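About Zultudel

Small shop, 17 people, one long building on the Stendholm side of the canal. We test and repair control boards for washing machines, floor scrubbers, warehouse carts — anything with a motor and a board that gives up before the motor does. Since February we also run a robot bench, and most of the emails we get now are about that and not about repairs. So this page got rewritten.

The question everybody sends: can a machine do the job yet?

Short answer, some of it. Picking up a bare board, moving it to a plate, setting it down flat. Fine. It does that all day and doesn't get bored. Pushing a plug into a connector that has a bit of give in it, much less fine. Cables are the worst. A person feels the click and moves on. Our arms push, stop, back off, push again, and sometimes someone has to walk over. 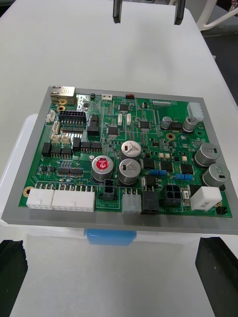
Tall parts are the other headache. Capacitors stick up, connectors sit low along the edge, and the fingers need room to get in between without leaning on anything. We spent most of the spring on grip positions alone. 21 of them written down so far, 10 we would trust overnight.

Household chores, same story but harder. We get asked about dishes and laundry alot. A bench stays put, a kitchen doesn't. Staltberg, our sister workshop, has been trying towels and cups and they are further behind than us, they'd say so themselves. If you want a machine to fold your shirts this year, we can't sell you one.

What we do sell:

Board testing and repair, single pieces or batches
Bench time with an arm, half day or full day
Honest trial runs of your part — you send it, we tell you if it's worth automating

Vigfúsdóttir fixtures are stocked here too, ask for the list.

Trial runs are billed flat. If the answer is no you still get the notes, and the notes are usualy the useful part. Minimum batch for repairs is one. Largest so far was 307, please call first if yours is bigger.

Visits by appointment, ring the side door, front one sticks.

Page updated May 17, 2020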